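Teaching by Hand at the Umik Laboratory
15 Jan 2018

The Umik laboratory in Tusham has spent the past year teaching robot arms household tasks by demonstration. Its head of training received us between sessions and asked that the work be credited to the whole team.

The laboratory uses two methods. In the first, a trainer holds the arm and guides it through the motion. In the second, the trainer sits at a separate station and drives the arm by remote control. "Guiding by hand is easier to learn," the head of training said. "Remote control takes patience, but it keeps the trainer's own hands out of the camera's view."

The current project, named Fustel, has collected 556 demonstrations to date. New trainers complete 50 practice runs before any of their work is kept. A session lasts no longer than 10 minutes. "People become careless when they are tired, and the arm will copy a careless motion as readily as a good one," we were told.

Asked what trainers find hardest, the head of training spoke of the approach to an object.
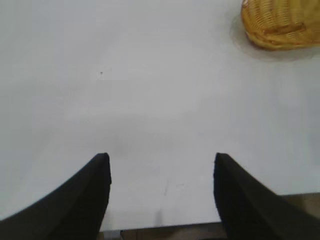
"They want to hurry toward it. We ask them to open the fingers early and to move at one steady speed. If they hesitate, the hesitation is in the record as well."

The laboratory shares its recordings with a partner group at Mokgethi, which reviews them independently. The next round of training opens in February.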